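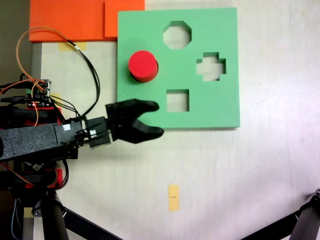
Foam shape sorters: inspection checklist with comments
Ham Play Library, September round
Checked by: Kenna Rennie
Second check: Gerardo Fontana

Use this sheet for foam boards with cut-out holes and the blocks that go with them. Wooden sorters have their own sheet. One sheet per set. Mark each line OK, Repair, Withdraw or N/A, and write something in the comment even if it is short.

Set on this sheet: green board, four holes (circle, octagon, square, cross)
Shelf: Walta bins, lower row
Loans allowed between full inspections: up to 6

1. Board

1.1 Board lies flat on a table with no rocking.
OK. Pressed on all four corners.

1.2 Outer edges free of bites, tears and picked-off pieces.
OK. Ran a thumb along every side. One corner is a little softer than the others but the foam is whole. Look at it again next round.

1.3 Inside walls of the holes free of splits.
OK. The cross needs the most care here. Its inner corners take the strain when a child forces the wrong block in, and that is where the last board we withdrew had started to go. Bend the board gently away from you and look into each corner.

1.4 Surface clean, no marker, no sticky patches.
OK after cleaning. There was something tacky near the square hole. Came off with warm water and dish soap.

1.5 No strong smell.
OK.

2. Blocks

2.1 Every hole has its block.
OK. The red one is for the circle. If a block is missing, the set does not go out. A child can get to a small loose part as easily at home as here, and we want to know where it went.

2.2 Each block goes in and comes out without force.
OK. The red cylinder stands up above the board when it is in the circle, so small hands can get hold of it. A block that sits flush or sinks gets marked Repair, and we look at whether the foam has been crushed.

2.3 Small parts test.
OK. All blocks tried in the test cylinder, each one turned three ways. None fit inside. Do this every time, even on a set you know. Foam can be squeezed, so do not push. Let the block rest in the opening under its own weight.

2.4 Pinch and pull test.
OK. Nothing came away in the fingers. If you get crumbs, stop there and mark Withdraw.

2.5 Color does not rub off.
OK. Damp white cloth, red block first, then the orange ones. Cloth stayed clean.

3. Cleaning

3.1 Washed on both sides and inside the holes.
OK. Cotton swab for the corners of the cross.

3.2 Rinsed until no suds come out when pressed.
Took several goes. Foam holds soap longer than you expect.

3.3 Sanitizer at the strength on the Dramach label.
OK. The mix is in the 1000 ml bottle under the sink. Write the time on the bottle when you make it up. The one I found had no time on it, so I poured it out and made a new one.

3.4 Air dried, board standing on edge, blocks spaced apart.
OK. Left overnight on the rack. Do not use the radiator. Heat curled the edge of the blue board and it never went flat again.

4. Fit check on the table

4.1 Set laid out on a plain, light surface and looked at from directly above.
OK. Dirt and nicks show up better against a pale top, and you can see straight through the holes.

4.2 Red piece set down beside the board and its outline compared with the circle.
OK. Shapes match.
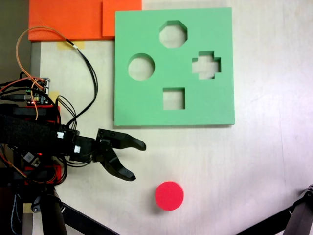 Mi-kyung Chae: Could we try the round block in the octagon as well as the circle? On our old set it went into both after a year of use, and the children stopped bothering with the right hole. It isn't a hazard but it does spoil the toy.

Good point. Added as 4.3.

4.3 Round block does not pass through the octagon.
To be done at the second check. If it passes, mark Repair and write down which block.

5. Paperwork and storage

5.1 Set number on the bag matches the card.
Repair. The 3 on the bag has nearly worn away. Gerardo to write it again in permanent marker.

5.2 Mesh bag, no holes, cord shorter than the limit on the card.
OK.

5.3 Stored flat with nothing on top.
Not OK when I got there. The box of Ultoten tiles was sitting on it. Moved to the floor shelf. Please leave it there.

Result: passed, on condition of 4.3 and 5.1. Keep off the loan shelf until both are signed.

Second check signature: pending, G. Fontana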